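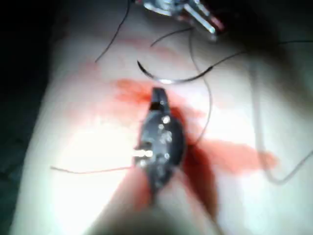 4 Nahtplatz Villik aufbauen und einrichten

Stand Januar, gilt für Tischgestell mit Lampe und Wanne. Alte Gestelle ohne Rastbolzen: siehe Anhang Putitz, dort andere Schrauben.

4.1 Vor dem Aufbau

Ebener Tisch, rutschfest, Steckdose in Reichweite. Netzkabel ist 166 cm lang. Verlängerung geht, aber nicht aufgerollt betreiben. Karton aufheben, Rücksendung nur darin.

Achtung: Instrumente erst auspacken, wenn Gestell und Wanne fest sitzen. Nadeln bleiben bis 4.4 im Blister.

4.2 Gestell und Lampe

1. Grundplatte auflegen, Gummifüße nach unten. Wackelt es, Füße einzeln nachdrehen.
2. Lampenarm von hinten einschieben bis es klickt.
3. Rändelschraube handfest. Keine Zange.
4. Lampenkopf auf 46 cm über Grundplatte stellen. Tiefer wird das Pad an der Oberfläche warm, höher fehlt Licht im Stich.
5. Netzteil einstecken, Taster kurz drücken. Zweimal drücken = halbe Helligkeit.

Hinweis: Lampe blinkt beim ersten Einschalten. Kein Fehler, hört nach 11 Sekunden auf. Blinkt sie weiter, Netzteil ziehen, warten, nochmal. Danach Service Keltgate. 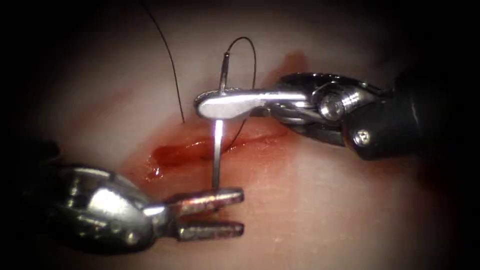
6. Lampe leicht zur Seite drehen, so dass die eigene Hand keinen Schatten auf den Schnitt wirft. Rechtshänder: Arm nach links. Linkshänder umgekehrt, dafür die Kappe am Gelenk abziehen und auf der anderen Seite wieder aufdrücken.
7. Kabel in den Clip. Nicht unter der Grundplatte durchführen.

4.3 Wanne und Pad

1. Wanne in die Führung setzen, Ablauf nach hinten.
2. Pad aus der Folie nehmen, glatte Seite oben. Puder nicht abwaschen, nur abtupfen.
3. Pad an den Ecken andrücken. Nicht spannen — gespannte Pads reißen am Stichkanal aus.
4. Schnitt setzen, Skalpell senkrecht, ein Zug. Nicht ganz durchschneiden!
5. Kunstblut nach Bedarf mit der Pipette in den Schnitt geben. Fünf Tropfen reichen für den Anfang.
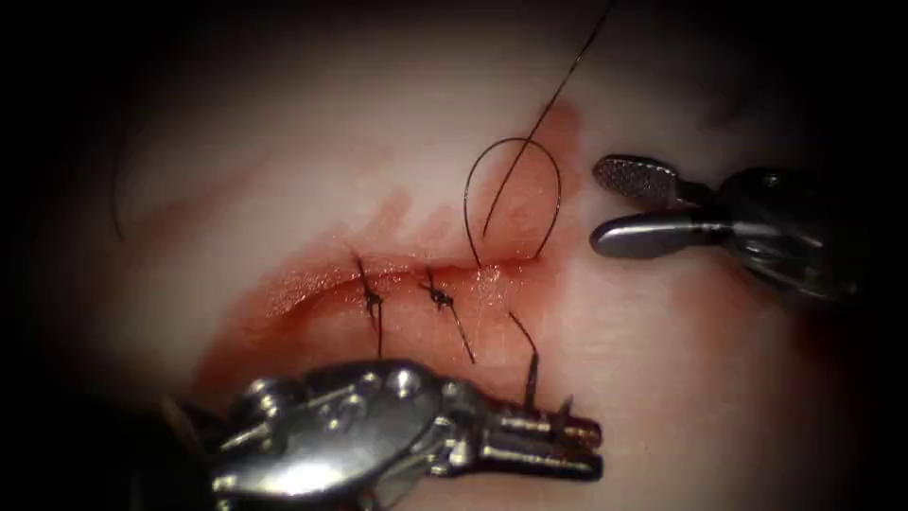 Waagerechter Schnitt im Gewebepad, rötliches Blut ringsum

Vorsicht: Kunstblut färbt. Kleidung, helle Tischplatten, Fugen. Flecken sofort mit kaltem Wasser, kein Alkohol auf das Pad, das wird stumpf und klebrig.

Zuviel Blut mit Kompresse aufnehmen, nicht wischen. Verdünntes Kunstblut nicht zurück in die Flasche.

4.4 Nadel und Faden

1. Blister öffnen, Nadel mit dem Nadelhalter entnehmen. Nie mit den Fingern.
2. Faden vorsichtig strecken, zwischen zwei Fingern glatt ziehen. Nicht rucken.
3. Erst jetzt ans Pad.
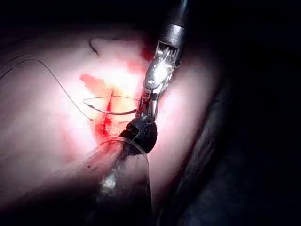

Der Faden macht anfangs die meiste Arbeit, mehr als der Stich. Kringelt er sich noch aus der Packung, nochmal strecken, dann locker ablegen und nicht mit der Hand darüber liegen. Im Bild kommt er von links, läuft in einem weiten Bogen über das Gewebe, die gebogene Nadel ist im Nadelhalter gefasst und zeigt nach links. Ablage also neben dem Schnitt, nie quer durch das Blut, sonst klebt der Faden und der Knoten rutscht später nicht zu. Bei geflochtenem Faden vorher anfeuchten, monofil trocken lassen.

Hinweis: Knotentechnik siehe Kapitel 5. Das Beiheft von Shirley Turcotte hat die Handgriffe größer abgebildet, liegt nur der Kursausführung bei. Nachbestellen bei Catacutan, Bestellnummer auf der Rückseite vom Karton.

4.5 Abbauen

1. Nadeln zählen, in den Abwurfbehälter. Dekel zu.
2. Lampe aus, Netzteil ziehen, Kopf abkühlen lassen.
3. Pad mit lauwarmem Wasser abspülen, tupfen, lufttrocknen. Nicht auf die Heizung.
4. Trockenes Pad dünn pudern, zurück in die Folie. Flach lagern, nichts drauf stellen.
5. Wanne ausleeren und Ablauf durchspülen. Eingetrocknetes Kunstblut im Ablauf über Nacht einweichen.

Achtung: Nadelhalter und Pinzette nicht nass in die Schale legen. Rostflecken im Gelenk sind kein Garantiefall. Einen Tropfen Instrumentenöl ins Gelenk, ein paarmal auf und zu, Rest abwischen.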